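Home | News | Business | Robots | Gardens | Contact

Trondik pays people to repot houseplants, for science

Brisbridge, September 2019

Trondik, the Brisbridge automation firm best known for a conveyor that could sort lemons, has moved on to houseplants. The company is collecting demonstrations of people doing ordinary plant chores by hand, which it hopes will teach a two-armed machine called Tokent to do the same. It has 828 demonstrations so far and wants 960 by December.
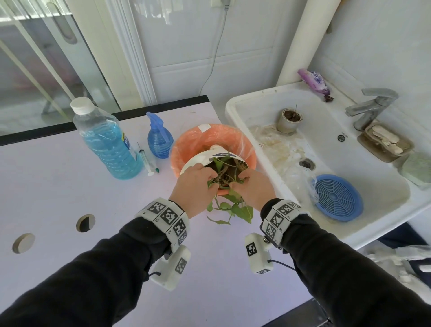 Repotting was chosen as the first chore on the grounds that it is hard to do neatly, and Trondik's demonstrators have not been asked to try. They wear a marked band and a small sensor module on each wrist, so that the software can follow where the hands go. Getting a vine out of its pot takes both of them, one pressing the root ball from either side while the leaves dangle in the way. The pot waits in an orange basin lined with a plastic bag, a precaution any apartment gardener will recognize.

Each chore is recorded from start to finish, including fetching tools and clearing up. Trondik says the dull parts are where Tokent struggles most. In an earlier trial it managed 27 clean transfers from pot to pot and then could not put down the trowel.

Mohmand, a garden supply chain with 2 stores in town, is covering part of the cost. It would like a machine to handle its seedling benches and has been told to be patient.

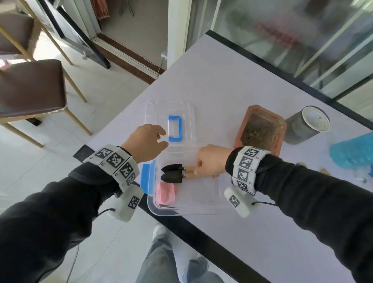 What comes next

Trondik plans to add watering and pruning once the repotting set is complete. Demonstrators are paid by the hour and may bring their own plants, at the plants' risk.

Last updated: 4:10 p.m.

Related items
Lemon sorter retired after long dispute with limes
Mohmand extends weekend hours
Brisbridge plant swap seeks larger hall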